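3.2 Corpus and Onset Annotation

The bass music corpus consists of 2447 excerpts taken from two label catalogs, Clilletti and Terkex. Each excerpt is a single drop section, cut at the bar line and resampled to mono. Tracks with a full vocal line over the drop were removed before cutting. The remaining material was sorted into 11 groups according to the modulation pattern of the lead bass, following the scheme in Nambiar's earlier work on half-time rhythms.

Onsets were marked by hand in the Ramar editor. Two annotators worked on every excerpt and did not see each other's marks. When a growl began with a slow filter sweep, the onset was placed at the first rise in energy above the sub-bass layer, even if the main attack came later. Disagreements were passed to Elango Nambiar, whose mark was taken as final.
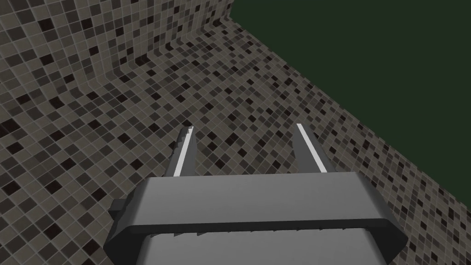
Figure 2. Rendered view from behind a two-finger gripper facing a tiled surface.

The low band was processed separately from the rest of the signal. A kick drum and a sustained sub note often share the same range, and a plain spectral flux detector reports one long event in such cases. We therefore split the signal with a linear-phase filter and ran the detector on each band, then merged the two onset lists using a fixed tolerance window. Side-chain compression remained a source of error. In the Bạch subset, where the ducking is deep and the release is short, the return of the bass after each kick was marked as a new onset in nearly all excerpts. These false onsets were kept in the output and are treated in Section 4.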